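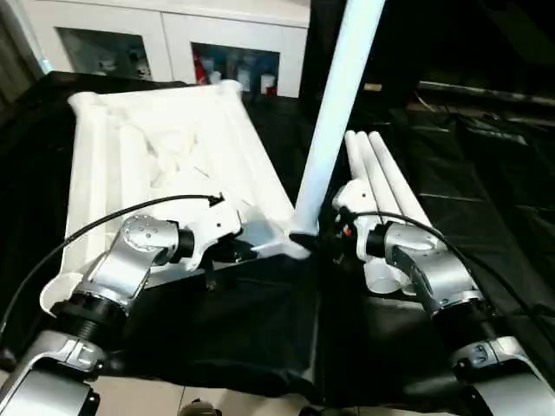
**How long does it take to make a herbal oil at home?**

Four to six weeks on a windowsill, or a single afternoon if you use gentle heat. I've made calendula oil both ways for years and I love it as much as ever, so let's get you started on your first jar!

## What you need

- 42 g dried calendula petals
- 500 ml sunflower or olive oil
- A clean jar with a tight lid, big enough to hold the lot
- A square of muslin and a fine sieve
- Dark glass bottles for the finished oil
- Labels and a pen

Please use dried petals. Fresh ones carry water into the oil, and water brings mould. If you're picking your own, July is a glorious month for it (mine come from the allotment at Hasley, where they seed themselves absolutely everywhere). Spread them out somewhere airy and shady and leave them until even the green bit at the base snaps.

## The slow way

1. Wash the jar, then dry it in a low oven. Let it cool.
2. Tip in the petals without packing them down.
3. Pour the oil over slowly, poking about with a clean chopstick to let the air bubbles out.
4. Check that every petal is under the oil, then put the lid on.
5. Stand it on a warm windowsill inside a paper bag and give it a shake every day or so.
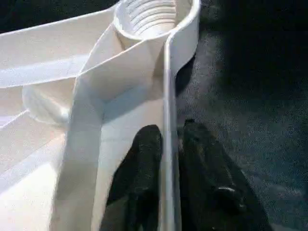

Top it up with a splash more oil in the first few days if any petals are poking out. They do drink a fair bit! After four weeks, have a sniff. It should smell grassy and a little like honey, and the colour will have deepened to a lovely gold. If it smells sour or stale, throw it away and start again.

## The quick way

Put the petals and oil in a heatproof bowl over a pan of barely simmering water and keep it there for three hours, stirring now and then. Top up the pan before it boils dry, and keep any steam or splashes out of the bowl. The oil should be warm and never bubbling. Let it cool before you strain it.

## Straining and storing

Line the sieve with muslin, pour everything through and gather up the corners for a good squeeze.

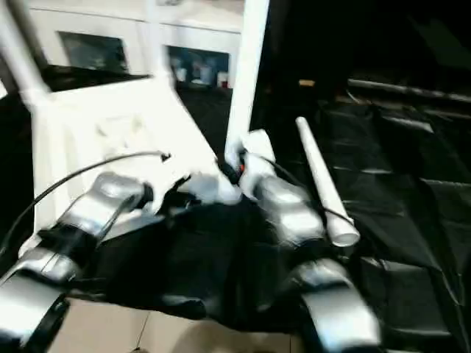 Leave the strained oil to stand overnight, then pour it into your bottles, stopping short of any sludge at the bottom. Label each one with the plant, the oil and the date. Kept in a cool cupboard, it should be good for up to a year.

Test a dab on your inner arm before using it anywhere else, wait a day, and skip calendula altogether if daisies or ragweed bring you out in a rash. It's for unbroken skin only. I like it best on dry elbows and gardening hands, straight after a bath.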